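Last updated: January

4.2 Do softness claims survive washing?

Most of the care advice printed on household textiles rests on very little. The Narkel guidance, often repeated in trade leaflets, holds that grey and undyed cloths lose their "hand" after 18 washes. We could find no account of how that number was reached. The Relgate survey is cited in its support, but it asked 200 households what they remembered about their towels, and memory is a poor instrument for measuring cloth.

We are no more persuaded by the Ginano scale. Raters score a fabric from stiff to soft by touch, and the published agreement between raters looks good until one notices that they sat in the same room and could hear each other. When the Hanrahan group separated them, agreement fell sharply. The scale is still in use.

Our own records (2159 ratings, all made by raters working alone) show a weak link between wash count and perceived softness. Line drying and hard water may explain most of it. Wrinkling, which several authors treat as a stand-in for stiffness, tells us even less. A cloth can crease easily and still feel soft, as anyone who irons will know.
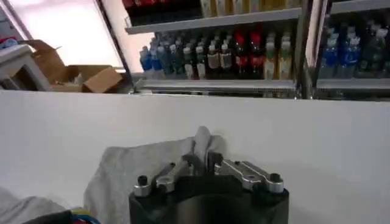

Figure 2. Light grey cloth, slightly wrinkled, with a fold raised to a narrow peak.

Drape is sometimes offered as a better measure. It may be, but the few tests we have read used new fabric only, and they cannot speak to wear.

Contact the editorial office | Copyright Hanrahan Textile Papers | Back to top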